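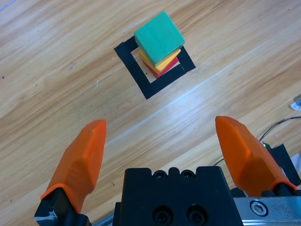

Cyprian Pawłowska hatte das Haus in Vurna von seinem Onkel geerbt, zusammen mit einem Brunnen, einem Streit über die Grundstücksgrenze und 3000 Euro Schulden bei der Firma Verbeke, die das Dach gedeckt hatte. Er kam im Juni an, als das Gras hinter dem Haus schon bis zur Hüfte stand. Den Streit übernahm er zuerst nicht. Er verstand ihn auch nicht, bis die Nachbarin, Frau Retico, ihn in ihre Küche holte und ihm die Sache auf dem Tisch vorführte. Sie hatte auf das helle Holz ein Quadrat aus schwarzem Klebeband geklebt, schräg gedreht, und drei Holzklötze hineingestellt, einen auf den anderen. Das Quadrat sei der alte Garten, sagte sie, und die Klötze seien der Turm.

»Welcher Turm?«, fragte Cyprian.

»Der Taubenturm. Er stand bis 1756 auf unserer Seite. Dann hat er auf eurer Seite gestanden.«

»Ein Turm wandert doch nicht.«

»Der Turm nicht«, sagte Frau Retico. Sie schenkte ihm Kaffee ein und schob ihm eine Mappe hin.

In der Mappe lagen Abschriften aus dem Archiv in Sakmont. Der Bach, der die Grenze bildete, war nach einem Hochwasser in ein neues Bett gelaufen, und der damalige Besitzer von Cyprians Haus hatte am nächsten Morgen die Tauben gefüttert, als wären es seine. Seitdem hatten sich beide Familien Briefe geschrieben. Der Turm war längst abgetragen, die Steine steckten vermutlich in beiden Häusern. Es ging noch um einen Streifen Wiese von 260 Quadratmetern, auf dem Brennnesseln wuchsen und ein Pflaumenbaum.

Cyprian las zwei Abende lang. Die Briefe seines Onkels waren die längsten. In einem stand, er werde eher den Baum fällen als eine einzige Pflaume abgeben. In einem späteren bat er um das Rezept für das Mus. Eine Antwort darauf fand er nicht in der Mappe.

Er ging wieder hinüber und fragte danach.

»Ich habe es ihm nicht gegeben«, sagte Frau Retico. »Ich habe ihm das Mus gegeben. Jedes Jahr 19 Gläser. Er hat sie leer zurückgebracht und nie ein Wort gesagt.«

»Und der Prozess?«

»Der lief weiter.«

Sie saßen eine Weile am Tisch. Draußen fuhr jemand mit dem Traktor vorbei, und die Tassen klirrten auf den Untertellern. Cyprian sagte, er könne ihr die Wiese überschreiben, ihm liege nichts daran. Frau Retico nahm den obersten Klotz vom Stapel und drehte ihn in der Hand.

»Und was soll ich dann mit der Mappe machen?«, fragte sie.

Darauf wusste er nichts. Am Abend setzte er sich an den Schreibtisch seines Onkels und suchte Papier. In der Schublade lag noch ein halber Block, liniert, die Kanten vergilbt. Er schrieb das Datum oben rechts hin, 26. Juli 2025, und darunter: Sehr geehrte Frau Retico, in der Angelegenheit der Wiese muss ich Ihnen entschieden widersprechen. Dann fragte er, wann die Pflaumen reif seien — er habe eine Leiter.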